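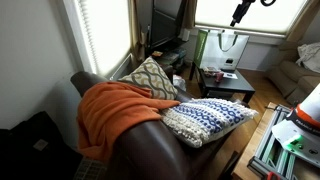 We've had the Zuranell carrier since our son was 11 weeks old, and he's now a very solid toddler who wants up, down, up, down all day long, so I feel like I can finally write a proper review of it. I bought it in a bit of a panic. He would not nap anywhere except on a person, my shoulders were wrecked from the stretchy wrap, and I needed two hands to eat a sandwich. I ordered it from the leather sofa with him asleep across my chest and the burnt-orange knit blanket hanging off the arm, one-thumbing my way through the checkout page and praying the phone wouldn't buzz. It has turned out to be the baby thing I'd buy again first, before the swing and way before the bottle warmer.

First, what it is. It's a soft structured carrier with a padded waist belt, two shoulder straps and a seat panel that gets wider or narrower with a row of snaps. You can wear it on your front facing in, on your front facing out, or on your back. There's a hip option too, but I tried it twice and felt like I was going to tip over, so I can't say much about that one.

The waist belt is the star. On the wrap, all the weight hung off my neck and by dinner I had a headache. With this one you do the belt up high and snug (higher than you think! I wore mine too low for the first couple of weeks and wondered why everyone loved it) and the weight just goes into your hips. I did the whole county fair with him in it last summer, funnel cake and all, and my back was fine the next day. My feet were another story.

Adjusting it between two people is easy once you've marked the straps. My husband is a lot taller than I am and we used to argue over who had messed with the settings. I put a little stitch of red thread on each strap where mine goes, and that was the end of that. The straps do have a lot of leftover webbing when they're pulled in for me. There are elastic loops to roll it up in, but one of ours went missing somewhere between the car and the pediatrician, and now that strap dangles and gets chewed.

Speaking of chewing, buy the drool pads. They're sold separately, which I grumbled about, but our guy teethed for what felt like his entire first year and the pads took the worst of it. We have 3 pairs: one on, one in the wash, one lost under a car seat. They snap on and off in a second.

Washing the carrier itself is less fun. It's machine washable on cold but you have to air dry it, and the belt padding takes forever. We had a diaper blowout the night before a trip to my in-laws and I ended up packing it damp in a grocery bag. If you live somewhere humid, wash it in the morning and hang it by the belt, not the straps.

I tried two others before settling. A friend lent me her Ellgate, and it's lovely and light, really nice for a newborn in hot weather, but there's hardly any padding in the shoulders and I could feel it once he hit his big four-month growth spurt. The Jenen I tried on in the store. Gorgeous fabric! I wanted to love it so much. The buckle at the back of the neck was just in the wrong place for me, and I had to ask the woman at the register to undo it, with a line behind me. If you've got bendier shoulders than mine you may get along with it fine.

The back carry took me the longest to learn. I practiced over the bed with my husband standing there, arms out like he was spotting a gymnast, and I'd tell anyone to do the same until it feels boring. My son was past the sitting-up stage by then and thought it was the best game in the world. Now he rides back there while I vacuum or unload the dishwasher, pulling my hair and narrating. He usually falls asleep somewhere near the end of the silverware.

Things I'd change:

The pocket on the belt is too small for a phone in a case. It fits a key and a pacifier.

The sleep hood tucks into a zippered pouch, and that zipper is loud. I've woken him with it more than once. I leave the hood out now and let it flop.

The dark gray shows every bit of dried banana. I'd go with the oatmeal color next time, which sounds backward, but my sister-in-law has it and hers always looks cleaner.

Price-wise, I paid full price plus 49 dollars for the pads and the infant insert, and I'd wait for a sale if you can. They had a good one last November, which of course I saw after the return window had closed. There are plenty of used ones around, too. Just check the buckles and look over the stitching where the straps meet the panel before you hand over any cash.

We're coming to the end of our time with it now, he'd mostly rather walk (or be carried like a football, no equipment needed). It's still in the trunk for long days out, and it's going straight in the keep pile for the next one, whenever that is.

Posted 2021-09-13 in Baby Gear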